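Teaching a Tabletop Arm to Clear a Counter: Remote Control Compared with Hand Guiding

Project report, Robot Learning Lab course
Group Rerano

1. Background

The course assignment asked each group to collect human demonstrations on a real arm and train a policy from them. Our group chose counter clearing: the arm picks a named item off a kitchen counter and moves it to a drop zone on the left side. The task is simple to state, but the items differ a lot in shape and height, and the sink takes up space that the arm must cross without lowering the fingers.

We compared two ways of showing the task. In hand guiding, the operator holds the wrist of the arm and moves it through the motion while the joints are in a low-stiffness mode. In remote control, the operator stands two steps away and drives the arm with a handheld controller. Both methods record joint angles, gripper opening and camera frames at the same rate. The recording software is Stalach, which the lab already uses for other courses. Training was done with the Prutier code base, with the settings left at default except where noted in Section 4.

2. Setup

The arm is mounted above the counter so that the two-finger gripper reaches down from overhead. This mount keeps the base out of the work area but limits sideways reach at the far right. We set a software floor above the counter surface to protect the fingers. A second limit, a box-shaped keep-out zone, surrounds the faucet. The first version of this zone was too small, and during a dry run the planner accepted a path that passed over the spout with very little clearance. We raised the top of the zone before collecting any data.

Item layouts were taken from a printed list. For each layout the operator placed the items by hand, checked them against the list, opened the gripper and started the recording.

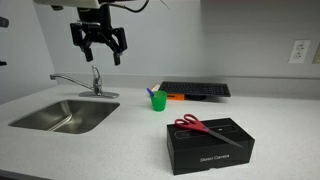 Figure 1. Gripper open over the sink side of the counter. Items: green cup with a blue-capped pen or marker, keyboard, and stereo camera box with red-handled scissors lying across the top.

Layouts were graded as flat or stacked. A flat layout has every item directly on the counter. A stacked layout has at least one item resting on another, as with the scissors in Figure 1. In stacked layouts the target was always the upper item, and the demonstration counted as valid only if the lower item stayed within its taped outline. The tape was removed before recording so that the policy could not use it as a cue, and the outline was checked afterward with a paper template.

3. Data collection

We recorded 108 valid demonstrations, split evenly between the two methods. Each operator did both, in alternating blocks, so that practice on the task would not favor one method. There were 3 operators. One had used the controller in an earlier course and the other two had not.

Recordings that failed were kept in a separate folder and not used for training. Reasons for failure were logged as one of the following:

Dropped item
Lower item moved
Keep-out zone triggered
Operator stopped the run
Recording fault

Hand guiding produced smoother paths during the long move across the sink. It was weaker at the grasp itself. With one hand on the wrist and the other on the gripper button, operators tended to push the arm slightly when pressing the button, and the fingers closed off center. The operator's forearm also entered the camera view in many frames. We trimmed the worst of these, but could not remove all of them without losing the grasp.

Remote control gave clean camera frames and steadier grasps. The paths were slower and contained many short pauses, mostly while the operator judged height. Judging height was hardest for thin items such as scissors and pens. One operator began closing the fingers partway before descending, and the others adopted the same habit after the first block. This made the later demonstrations more consistent than the early ones.

4. Training

One policy was trained per method, with the same number of demonstrations. Idle frames at the start and end of each recording were cut. For the remote control set we also removed pauses in the middle of a motion. A first training run with the pauses left in gave a policy that stopped above the item and did not descend.

5. Results

Each policy was tested on 28 layouts that were not in the training list. The remote control policy completed more of them than the hand guiding policy on both flat and stacked layouts, and the gap was wider on stacked ones. The most common failure of the hand guiding policy was an off-center grasp, in line with what we saw in its training data. Both policies were poor at items near the right end of the counter, where the arm is close to its reach limit.

6. Remaining problems

The Selvanayagam wrist sensor was installed but its readings were not used, due to a timing offset between the sensor log and the camera frames. We have a script that corrects the offset for short recordings, but it drifts on long ones. The script and the failure log are in the group folder, along with the layout list and the keep-out zone settings.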